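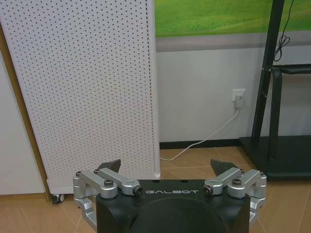 Dénes Sárközi

12. Okt. 2023

Thread zur Vorlage "Flurstück 426, Sheehanweg", gestern im Bauausschuss Erine, öffentlicher Teil. Es geht um den Antrag auf Befreiung von der hinteren Baugrenze für ein Lagergebäude mit Büroanteil. 1/14

Ausgangslage: Das Grundstück hat 2490 m² und liegt im Geltungsbereich des Bebauungsplans "Cernari Süd". Festgesetzt ist Mischgebiet, GRZ 0,4, zwei Vollgeschosse, offene Bauweise. Der Bestand vorn an der Straße ist ein Wohnhaus, dahinter Wiese. 2/14

GRZ 0,4 ergibt 996 m² zulässige Grundfläche für die Hauptanlagen. Mit Stellplätzen, Zufahrten und Nebenanlagen darf nach § 19 Abs. 4 BauNVO um bis zu 50 Prozent überschritten werden, hier also bis 1494 m². Der Plan schließt das nicht aus. 3/14

Die Grundfläche ist laut Vorlage eingehalten. Strittig ist allein die Lage. Das Lager soll vollständig hinter der Baugrenze stehen, in dem Streifen, den der Plan als nicht überbaubare Grundstücksfläche festsetzt. 4/14

Rechtsgrundlage für die Befreiung ist § 31 Abs. 2 BauGB. Grundzüge der Planung dürfen nicht berührt sein, einer der Befreiungsgründe muss vorliegen, nachbarliche Interessen sind zu würdigen. Die Verwaltung stützt sich auf "städtebaulich vertretbar". 5/14

Zum ersten Punkt steht in der Vorlage ein Satz: "Grundzüge der Planung werden nicht berührt." Eine Herleitung fehlt. In der Begründung zum Bebauungsplan ist der rückwärtige Streifen aber ausdrücklich als zusammenhängender Freiraum zum Graben hin beschrieben. Kapitel Freiflächen, letzter Absatz. 6/14

Dort steht auch, dass die Baugrenze auf allen Grundstücken der Südseite in gleicher Tiefe verläuft. Ob eine einzelne Befreiung das Konzept schon berührt, kann man verschieden sehen. Man muss es dann aber prüfen und die Prüfung in die Akte schreiben -- zumal die Nachbargrundstücke denselben Zuschnitt haben. 7/14

Entwässerung: Das Dachwasser soll versickern. Der Bodengutachter hat eine Bohrung gemacht, und zwar vorn neben dem Wohnhaus. Das Lager steht nach Lageplan 80 m weiter südlich und tiefer. Der Grundwasserstand am Graben ist nicht erhoben. Nachforderung ist laut Verwaltung "im weiteren Verfahren" möglich. 8/14

Verkehr: Zufahrt über den Sheehanweg, Anlieferung werktags tagsüber. Eine Schallprognose liegt nicht vor. Für ein Mischgebiet gelten nach TA Lärm tags 60 dB(A), nachts 45 dB(A). Die Betriebsbeschreibung nennt keine Fahrtenzahl, damit lässt sich derzeit auch nichts rechnen. 9/14

Stellplätze: Die Satzung verlangt für Lagerflächen einen Stellplatz je 100 m² Nutzfläche, für den Büroanteil gilt ein eigener Schlüssel. Im Lageplan sind die Plätze eingezeichnet, in der Flächenberechnung zur GRZ tauchen sie nicht auf. Ich habe danach gefragt. Antwort: wird nachgereicht. 10/14

Zum Vergleich wurde der Fall Stutanstead angeführt, wo im August eine Befreiung erteilt wurde. Dort ging es um eine Terrassenüberdachung, die die Baugrenze geringfügig überschritt. Ein kompletter Baukörper außerhalb des Baufensters ist damit nicht vergleichbar. 11/14

Ergebnis: Vertagung, einstimmig. Nachzureichen sind Flächenberechnung mit Stellplätzen und Zufahrt, Betriebsbeschreibung mit Fahrten und ein zweiter Bohrpunkt im Bereich des Lagers. Die Frage nach den Grundzügen soll die Verwaltung schriftlich ausarbeiten. 12/14

Zur Frist: Das Einvernehmen der Gemeinde nach § 36 BauGB gilt als erteilt, wenn es nicht binnen zwei Monaten nach Eingang des Ersuchens verweigert wird. Das Eingangsdatum steht nicht in der Vorlage. Ich habe es schriftlich angefragt -- eine Vertagung allein hält die Frist nicht an. 13/14

Vorlage und Lageplan stehen im Ratsinformationssystem unter dem Bauausschuss, die Begründung zum Bebauungsplan unter "Rechtskräftige Pläne", Buchstabe C. Die Niederschrift kommt erfahrungsgemäß kurz vor der nächsten Sitzung. Das Eingangsdatum trage ich hier nach, sobald ich es habe. 14/14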